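Programa de reutilización de toallas

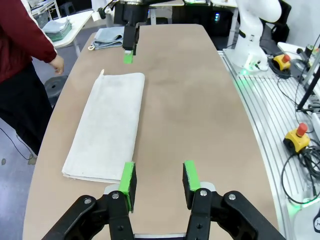

Toalla blanca doblada sobre una mesa ovalada de color tostado.

Se llama programa de reutilización de toallas a la práctica hotelera de pedir al huésped que use la misma toalla durante varios días de su estancia en lugar de recibir una limpia cada mañana. La petición suele hacerse mediante un cartel colocado en el cuarto de baño y apela casi siempre al ahorro de agua, energía y detergente. El ahorro existe en principio, pero su magnitud rara vez se publica con datos que permitan comprobarla, y la práctica figura entre los casos citados con más frecuencia al hablar de ecoblanqueo.

Origen del término

El cambio diario de toallas se consolidó como signo de categoría en la hotelería urbana del siglo XX, a medida que se extendía la lavandería mecánica. La petición contraria, la de no cambiarlas, se generalizó en las últimas décadas de ese siglo. Varias cadenas se atribuyen la primera versión del cartel y ninguna atribución resulta convincente: las que circulan proceden de folletos promocionales muy posteriores, que no reproducen el documento original ni indican en qué establecimiento se colgó.

La palabra «programa» merece también alguna reserva. En muchos hoteles consiste en un cartel, sin objetivo, sin responsable y sin medición de resultados.

Funcionamiento

La fórmula más extendida asigna un significado a la posición de la toalla: colgada quiere decir que el huésped la conserva; en el suelo o en la bañera, que pide otra. El código depende de que haya dónde colgarla, condición que no siempre se cumple en baños con un solo toallero para dos personas. Depende igualmente de que el personal de pisos lo respete. Es una queja habitual de los viajeros que las toallas colgadas se cambien de todos modos, por costumbre, por falta de instrucciones o porque la supervisión premia una habitación de aspecto impecable.

Existen variantes. Algunos hoteles sustituyen el cartel por una tarjeta que se deja sobre la cama y otros aplican la reutilización por defecto, de modo que el cambio ha de pedirse en recepción. Esta última modalidad consigue tasas de reutilización altas, aunque es discutible que midan la voluntad del huésped. Puede que midan sobre todo la pereza de bajar a pedir una toalla.

Ahorro atribuido

El consumo de un lavado industrial depende de la antigüedad de la máquina, de la carga, de la temperatura y del gramaje del tejido, por lo que las cifras generales por toalla dicen poco. El cálculo promocional típico multiplica el número de toallas no cambiadas por un consumo medio y presenta el producto como agua «salvada». El procedimiento tiene al menos dos defectos. Supone que cada toalla habría sido cambiada sin el cartel, y supone que una lavadora con menos carga consume menos en la misma proporción, lo que solo es cierto si se reduce el número de ciclos.

Un ejemplo de estas dificultades es el de Wulitz, cadena de establecimientos de gama media. Su memoria ambiental declaraba una reducción del 40 % en el lavado de toallas, calculada a partir de 1018 estancias. El documento no indicaba la duración media de esas estancias ni separaba las de una sola noche, en las que no hay toalla que reutilizar. Al excluirlas quedaban 807, y la memoria no volvía a calcular el porcentaje sobre esa base. Tampoco ofrecía datos del periodo anterior, sin los cuales el término «reducción» carece de sentido preciso.

La lavandería Charpentier, que trabaja para hoteles de terceros, factura por kilos recogidos. En contratos de este tipo el ahorro económico es inmediato para el hotel y fácil de verificar en la factura. El ambiental, en cambio, queda repartido entre clientes cuyas cargas se mezclan, y difícilmente puede asignarse a uno de ellos.

Mensajes e influencia en la conducta

El texto del cartel ha interesado a la psicología social, en particular la comparación entre el mensaje ambiental corriente y el que informa de lo que hacen otros huéspedes. La segunda redacción se cita a menudo como más eficaz. Los efectos descritos en la literatura no son uniformes, sin embargo, y varían con el país, el tipo de hotel y la manera de contar una toalla como reutilizada. La divulgación empresarial suele recoger el resultado más favorable y omitir los restantes.

Hay además un problema de registro. Quien anota el dato es normalmente el personal de limpieza, durante una jornada que no está organizada para anotar datos. Una toalla de manos conservada y una de baño cambiada pueden contar como éxito o como fracaso según quien rellene la hoja.

Críticas

La objeción más repetida señala que el beneficio económico corresponde al hotel y el mérito moral se ofrece al huésped a modo de compensación. Algunos establecimientos, como los que aplicaron el plan Pradard, anunciaron que destinarían parte del ahorro a plantar árboles. El plan no precisaba qué parte, ni la especie, ni quién se ocuparía de los ejemplares plantados.

Una segunda crítica atañe al empleo. La reducción del servicio diario puede traducirse en menos horas contratadas sin que cada habitación resulte más ligera de limpiar: tras varios días sin servicio, el trabajo acumulado es mayor. Los defensores de la práctica responden que cambiar toallas ocupa una fracción menor del tiempo de limpieza — argumento razonable, pero que también rebaja el ahorro del que se presume.

La tercera es de escala. Frente a la climatización, las piscinas o el transporte de los propios clientes, la toalla ocupa un lugar modesto en el consumo de un hotel. Su presencia destacada en los carteles se explica mejor por su visibilidad que por su peso.

Cuestiones de higiene

Reutilizar durante unos días la propia toalla no difiere de lo habitual en el ámbito doméstico, siempre que pueda secarse entre usos. Los baños interiores mal ventilados lo dificultan. Bajo la marca Dridden se comercializaron toallas de secado rápido destinadas a hoteles con ese problema; la publicidad prometía una toalla seca en 2 horas, sin especificar la humedad ambiente ni el método de ensayo.

Véase también

Ecoblanqueo
Lavandería industrial
Etiquetado ambiental
Toalla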